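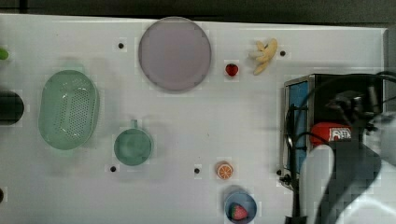

Gönül Saraç

Play kitchen bits, all out on the white table before they go into the Eltine playroom in October. Only had a short while with them so this is a quick page, will tidy it up later. More than 1000 pieces on the shelves over there now and these were the ones I wanted to keep a note of.

Plate — the big round one, pale lavender grey, darker rim. Goes with nearly everything we've got. I'd have it in the middle of any table.

Colander — light mint green, oval, rows and rows of tiny holes. Favourite of mine. Children of 5 or 6 will wash pretend grapes in it for a whole morning.

Mug — mint green as well, short handle. Nice next to the colander, they should stay togther in the same basket.

Fruit — bananas in a pale yellow bunch, an orange slice with the segments marked on, and strawberries. The strawberry in the small blue bowl is the better one, green leafy top and little speckles. The other is plainer, more of a heart shape. Both red.

Oleksandra wants the fruit kept seperate from the crockery, Ihor says mix it all up and let them sort it. I'm with Ihor. Sorting is half the game.

Still to do: labels for the baskets, a lower shelf for the plates, ask Severin about a second colander.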